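ホーム 読みもの しぜん たべもの からだ おうちの人へ

サイト内をさがす キーワードを入れてね 検索

野菜はどうしていろんな色をしているの?

この記事は4分で読めます 5/24/20

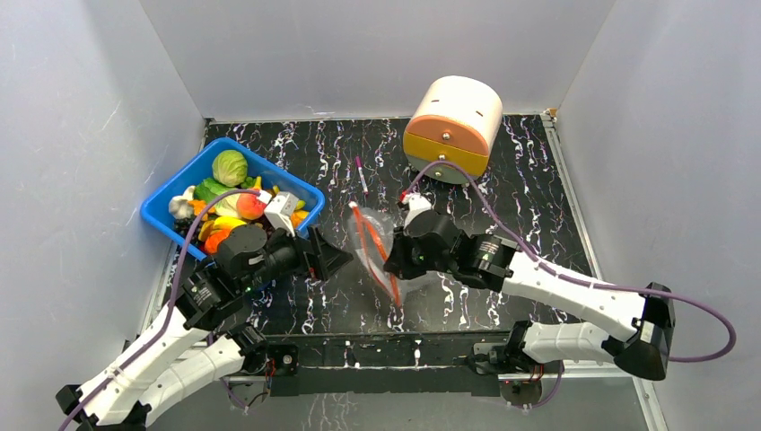 ぼくは子どものころ、ピーマンの緑とオレンジはぜんぜんちがう野菜だと思っていました。お店でもべつべつの袋に入っているし、味もちがうんだもの。でもね、緑のピーマンの多くは、まだ熟していない若い実なんです。畑でそのまま待っていると、種類によって赤や黄色、オレンジに変わっていきます。はじめて知ったときは、えーっ!と声が出ました。

では、色のもとは何でしょう。野菜や果物の中には「色素(しきそ)」という、とても小さな色のつぶが入っています。よく出てくるのはこの4つ。

クロロフィル(緑)
カロテノイド(黄色、オレンジ、赤)
アントシアニン(赤むらさき、青むらさき)
ベタレイン(ビーツのこい赤むらさきなど)

クロロフィルは葉っぱの中で太陽の光をつかまえて、養分を作る手つだいをしています。ほうれん草の葉がこい緑なのは、これがたっぷりあるから。キャベツを半分に切ると、外がわは緑なのに、まん中は白っぽいでしょう? 内がわの葉には光があまりとどかないので、クロロフィルが少ないんですね。

トマトも最初は緑色です。熟してくるとクロロフィルがこわれて、かわりにリコピンという赤いカロテノイドがふえてきます。バナナが黄色くなるときは、ちょっとちがいます。黄色の色素は青い(緑の)ころから皮の中にあって、緑が消えると見えてくるんです。かくれんぼみたいで、ぼくはこの話が大すき!

にんにくや大根みたいな白い野菜はどうかというと、目に見える色素がほとんどありません。土の中で育つ部分は光をつかまえる仕事をしないので、緑でなくてもこまらないんですよ。でも、にんじんは土の中でもオレンジ色ですよね。昔のにんじんには、むらさき色や黄色のものが多かったそうです。人が気に入った色のものをえらんで育てるうちに、オレンジがふえました。

さて、色が変わると植物にはいいことがあります。赤や黄色の実は、緑の葉の中でとても目立ちますよね。鳥や動物が見つけて食べて、遠くで種をふんといっしょに落としてくれる。まだ種ができていないうちは緑のままで、葉にまぎれているというわけです。

おうちでためしてみよう

むらさきキャベツを細かく切って、おうちの人にお湯を入れてもらいます。20分ほど待つと、水がむらさき色になります。さめたらコップに分けて、ひとつにはレモンのしるを、もうひとつには重そうをほんの少し入れてみてください。どんな色になるかな? 答えは書かないでおきます。お湯はあついので、かならず大人といっしょにやってね。使った水は飲まないで流しにすてましょう。

7月になったら、畑やベランダのミニトマトも観察できます。ひとつの実をえらんで、毎日同じ時間に色えんぴつでぬっていくのがおすすめです。ぼくは去年これをやって、だいだい色のえんぴつばかり短くなりました。

文 Wenjie Kong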